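Teaching by hand: a red knit and a lot of patience

I started doing demonstration work for Lillum in July. The job is simple to describe. I hold a gripper, do a household chore with it, and the recording goes into the set the robot learns from. My chore for this batch is clothes. I pick a garment up by a fold, lift it, lay it down, square it off and put it with the rest.

The project is called Peten, and the target for clothing is 1000 good takes. I had 300 when I began writing this post. A take is good if the garment is held from start to finish and ends up where the task sheet says it should.

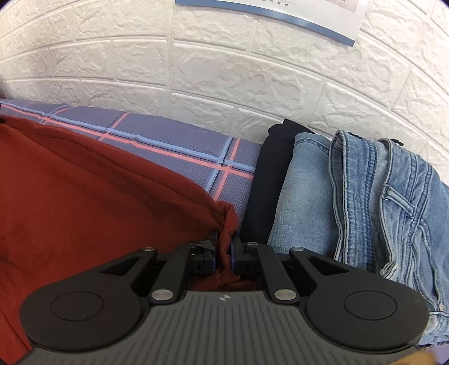

Both fingers closed on a fold of the red knit, jeans next in line.

Knits are harder than denim. Jeans keep their shape when you pinch them, so you can grab near the waistband and the rest follows. A soft knit bunches up into the space between the fingers, and then you don't know how much you have. I used to take a big handful to be safe. The reviewers at Treltstead sent a lot of those back, and they were right to. A robot that copies a big handful will lay the thing down in a lump.

Now I go in lower and slower. I open the fingers wide, bring them down over a ridge in the fabric, close, and wait a moment before lifting. The wait felt silly at first, but it gives each recording a clear point where the grasp ends and the lift begins. 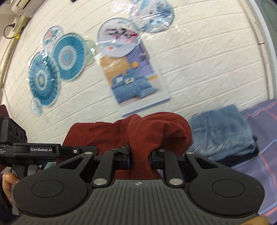

The other thing I had to unlearn was helping with my free hand. At home I fold with two hands and never think about it. With one gripper, any tug or smoothing from the other hand ruins the take, so I use the edge of the bed to straighten a sleeve, or I set the garment down and pick it up again from a better spot.

I do 17 takes, then stop and stretch my wrist. The number is left over from the first task sheet and I got used to it. On a good morning I get through 50 before lunch. Then I go through them and delete the ones where I hesitated too long or bumped the wall.

I've done remote control work too, on an arm at Yeon, with a pair of handles and a monitor. It was slower for me. With cloth I like having the tool in my hand, where I can feel the fabric pull. 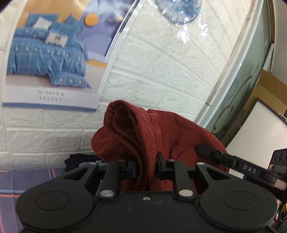

Do you have to throw out every take where the garment slips?

Only if I lose it completely. When it slips and I get it back in the same motion, I keep the take and tag it as a recovery. The robot will drop things too, and those takes show it how to pick up again.

Towels are next on the sheet, then pillowcases.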